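The Second Reception

Couples who marry far from home often end up planning 2 parties. One follows the ceremony. The other comes a few weeks later, for the coworkers, neighbors and older relatives who could not travel.

Fleury, a small planning firm in the lakeside town of Bemness, now books almost 200 of these home receptions a year. Most are held in the afternoon. A typical guest list runs to 50 people, and the food is usually cold plates and a sheet cake. Hardly anyone hires a band.

The invitation causes the most trouble. Guests want to know whether they are coming to a wedding, whether to bring a gift, and what to wear. Fleury tells its clients to say on the card that the couple is already married — in the first line, in plain words. Gifts should not be mentioned at all.

Timing matters too. October is popular in Bemness, when the summer rates end and the halls on the water have open dates. Botik, the largest of them, asks for 14 days' notice on the final head count. Pendeo, across the street, takes smaller parties and lets couples bring their own caterer.

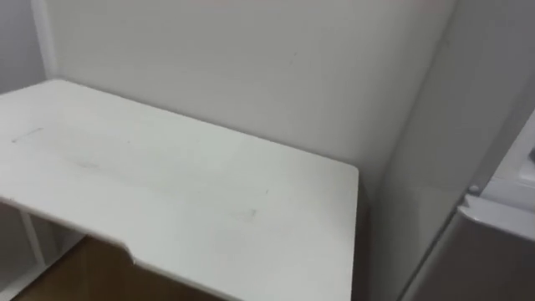
A white tabletop near the corner of a room.

Speeches tend to be short. Many couples show a few minutes of video from the ceremony before the cake is cut, then leave the rest of the afternoon for talking. Cleanup at Pendeo is included in the rental. At Botik it is billed by the hour.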